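Frequently asked questions – Hurberg Vegetable Box

On this page I collected the questions that our members send most often. If your question is not here, please write to me and I will answer in one or two days. In August it can take longer, as we are all in the field.
Marwa Benmoussa, member contact

What is the vegetable box?
It is a weekly box of vegetables from our fields in Hurberg. You pay for the season in advance and you receive a share of what we harvest. In a good week the share is bigger, in a bad week it is smaller. The price stays the same.

How many vegetables are in one box?
Most weeks there are 9 different kinds in the large box. The small box has fewer kinds, and you will not get both cabbage and kohlrabi in the same week. Potatoes and onions come every second week.

Can I choose what I get?
No, we pack the same for everybody. But you can give us up to 3 vegetables that you never want to see, and we replace them with something else from the same harvest. Please send the list before the season starts. Many people write beets, and in October this makes our work a little difficult.

Where do I pick up my box?
We have pick-up points in Milent, in Beddoe and at the farm. The boxes are ready from 4 p.m. In Milent the door closes at 8 p.m. and after this hour we cannot open it for you. In Beddoe the boxes stand in the bicycle room behind the bakery, and you need the door code from your welcome letter.

Do you deliver to Kaltitz?
Not yet. We need 40 households in one place before the van can go there. If you live in Kaltitz, please put your name on the waiting list, also if you are not completely sure.

I am on vacation. What happens with my box?
You can give your box to a friend or neighbor – just tell them the pick-up point and your member name. You can also pause it two times in a season. Write to us one week before, please. Boxes that are not picked up go to the community kitchen the next morning, and we do not pay them back.

Do I have to return the box?
Yes, please, the empty box comes back every week. Fold it flat and leave it on the pile. Last season we had to order new ones in the middle of July, and this was money we wanted to use for the irrigation.

How do I keep my vegetables fresh?
Take the green tops off carrots and radishes on the same day, or they become soft very fast. Leaf vegetables go into the refrigerator, in a damp cloth or in a closed container. A round head of lettuce looks nice on the dining table beside a book, like in the picture, but it should not stay there until dinner. Tomatoes are the opposite and lose their taste in the cold, so keep them in the kitchen. 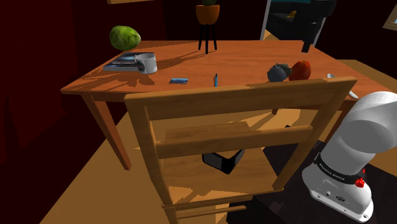
My lettuce is already soft. Can I save it?
Often yes. Put the leaves in a bowl of very cold water for half an hour and then dry them well. If the leaves are brown or slimy, remove them and use the inside.

Are your vegetables organic?
We do not use chemical sprays or artificial fertilizer. We do not have the certificate at the moment. Members are welcome to visit and see how we work.

How can I cancel?
The contract is for one season and ends by itself. If you want to leave earlier, we ask you to find a person who takes over your share. Write me their name and e-mail address, and I will change it in the list.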